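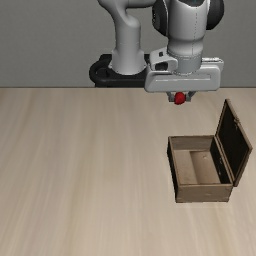
Hildegard Rieger contesta que el efecto Faraday se explica mal casi siempre, y que ella también lo explicó mal durante sus primeros cursos. «Decía a los estudiantes que el campo magnético gira la luz, y ellos lo apuntaban así. Pero gira el plano de polarización, y esto es otra cosa.»

Hablamos un miércoles por la tarde en el laboratorio de óptica de Wilden. Sobre la mesa tiene una varilla de vidrio con plomo, de 15 centímetros, que entra justa dentro de una bobina. Le pregunto por qué usa vidrio con plomo. «Porque la constante de Verdet es más alta que en el vidrio común. Con agua también se puede hacer, pero hace falta mucha paciencia – y mucha corriente.»

La rotación es proporcional al campo y a la longitud recorrida. Lo que más le interesa a Rieger es el camino de vuelta. En una sustancia como el azúcar disuelto, la luz que regresa deshace el giro. En el efecto Faraday lo duplica. «Mis alumnos hacen el cálculo 2 veces y piensan que tienen un error de signo. No lo tienen.»

De esta propiedad vive el aislador óptico, que deja pasar la luz en un sentido y protege al láser de los reflejos. El grupo prepara uno con un cristal de granate, dentro del proyecto Flollumell. Friederike Fuchs se ocupa de los imanes y participa un momento en la conversación: «El cristal es fácil de pedir. El campo uniforme lo tenemos que hacer nosotros, y cambia con la temperatura de la sala».

Han tomado 178 medidas en seis semanas. Rieger no quiere darme todavía el valor del aislamiento. Antes desea repetir la serie en Jedham, donde hay un polarizador mejor que el suyo.

Cuando recojo mis papeles, Fuchs ya está otra vez con la bobina y le pide a Rieger que baje la corriente.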